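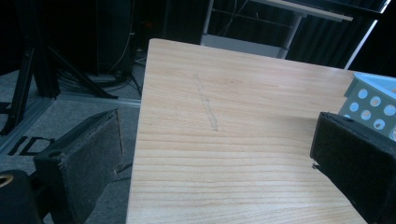 Notas para la charla: comer menos sal sin que la cena sepa a cartón

Última actualización: 2025-02-27
Tiempo de lectura: 7 min

Arranque

Buenas tardes, gracias por venir con el frío que hace. (Esperar a que se sienten los del fondo. Comprobar el micro ANTES de saludar, que la otra vez hablé sola un buen rato.)

Me llamo Liliana Costa, doy talleres de cocina en Goicoechea y llevo años peleándome con el salero. En mi casa se salaba el agua, se salaba el sofrito y luego se ponía el salero en la mesa por si acaso. Mi madre le echaba sal al melón. ¡Al melón! Y estaba buenísimo, todo hay que decirlo.

Preguntar: ¿quién prueba la comida antes de salarla? Dejar que levanten la mano, no comentar nada, seguir.

De dónde sale la sal

Lo primero que hice cuando me propuse bajar la sal fue esconder el salero encima de la nevera. Me sentí muy disciplinada durante un par de semanas. Luego me dio por leer etiquetas, una tarde de diciembre con la compra todavía en las bolsas, y me llevé un chasco tremendo: el pan, el queso, el caldo de brik, las aceitunas, los cereales del desayuno (que encima son dulces). La mayor parte de la sal que comía venía ya puesta de fábrica.

Contar aquí lo del caldo. Compraba siempre el mismo, el de toda la vida, y además le añadía una pastilla "para que tuviera alegría". Pausa, suele haber risas.

Explicar despacio lo de la etiqueta: mirad la columna de cien gramos y comparad dos productos iguales, dos panes de molde, dos botes de tomate. La columna de la ración engaña bastante, que cada marca decide lo que es una ración y hay algunas que parecen pensadas para un canario. Si en la lista pone sodio en vez de sal, multiplicad por dos y medio y ya lo tenéis.

Ojo: si alguien toma medicación para la tensión o tiene problemas de riñón, que hable con su médico antes de comprar sales de esas con potasio. Decirlo clarito y decirlo dos veces. Yo soy cocinera, no doctora.

El paladar se acostumbra

Esta es mi parte favorita. La primera sopa con la mitad de sal me pareció agua de fregar. La segunda también, para qué os voy a mentir. Pero fui bajando poquito a poco y pasadas unas semanas pedí en un bar unas bravas que me encantaban y casi no pude acabarlas - ¡mis bravas!

En el taller de Zerkberg propuse al grupo hacerlo juntos y pasé después un cuestionario casero, nada científico. Contestaron 96 personas y lo que más se repetía era eso mismo: los primeros días fatal, después te olvidas. También hubo una señora que escribió "no pienso renunciar al jamón" con tres exclamaciones. Ni falta que hace, le contesté, pero el día que hay jamón el resto del plato puede ir soso.

Trucos que me funcionan

El limón. Un chorrito al final, con el fuego apagado, en lentejas, en pescado, en verdura. El ácido despierta el plato y se echa menos en falta la sal. Con vinagre también vale, sobre todo en potajes.

Tostar las especias en seco. Comino, pimienta, cilantro en grano. Medio minuto en la sartén y a moler. (Pasar los botes por las filas para que huelan. Que vuelvan, por favor, que en Stirness perdí el comino.)

Dorar bien. La cebolla necesita su tiempo, una cebolla pálida no sabe a nada y ahí es cuando nos lanzamos al salero.

Lavar las legumbres de bote bajo el grifo. Se va una parte de la sal y cuesta diez segundos.

Salar al final y con los dedos. Si echas la sal por encima, la lengua la nota enseguida y te apañas con menos.

Si voy bien de tiempo, contar la receta de las zanahorias asadas con comino y naranja. Si voy mal, saltarla, está en la hoja que reparto.

Preguntas que siempre caen

¿La sal rosa es mejor? Es más bonita y más cara. Sigue siendo sal.

¿Y la salsa de soja? Lleva muchísima. Hay versiones reducidas, pero mirad la etiqueta igualmente.

¿Los niños? Comen lo que comemos nosotros, así que empezad por la olla común y no hagáis dos cenas, que bastante tenemos.

Antes de irnos

Repartir la hoja de recetas. Recordar que la próxima charla es en Flandska y va de desayunos. Pedir que devuelvan los botes - insistir con el comino.

Compartido 983 veces
2 comentarios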